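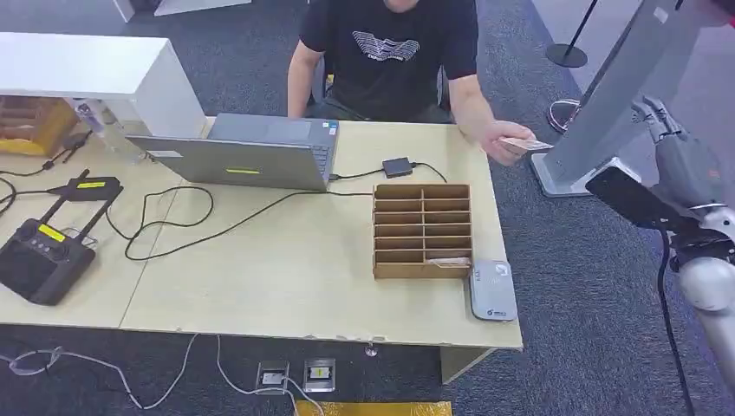 Card Sorting at the Mitden Service Desk: Spring Update

The Mitden Members' Office has completed its first full review of the card desk since the service moved from the Willerent building in September. The review covered the issue, return and filing of access cards, and was carried out by Shirin Rezaei of Member Services with the support of the Records team.

The office keeps 3,000 cards on file. In a normal week the desk takes back 120 of them, most from members whose terms have ended or whose details have changed. Until now, returned cards were held together in one tray and sorted at the end of the week. Members who came in to collect a replacement sometimes had to wait while the tray was searched.

Under the new arrangement, each card is placed in a compartment of the desk organizer as soon as it is handed in. The organizer has two columns of six slots. Cards for reissue go in the left column and cards to be withdrawn go in the right. Within each column, the slots follow the order of the member groups, and staff are asked to keep to one group per slot. The desk is cleared at 30 minutes before closing – earlier on the last working day of the month – and the cards are taken to the Bhatia Room for filing.
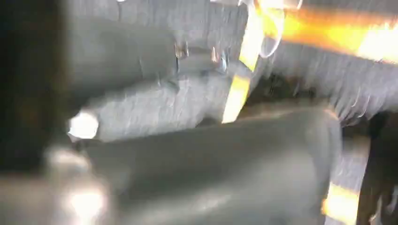 A close view taken at the card desk.

Members are reminded of the following points. Cards should be handed over without holders, clips or lanyards. A damaged card should be returned even if it can no longer be read. Lost cards must be reported in writing, and the replacement will be ready within 8 working days.

Mutua Shemweta, Head of Records, will present the revised filing guide to staff in the Cleto Room on Mar 2, 2024. Printed copies will be kept at the service desk from that date. Questions about the guide may be left at the desk in writing, marked for the attention of Records.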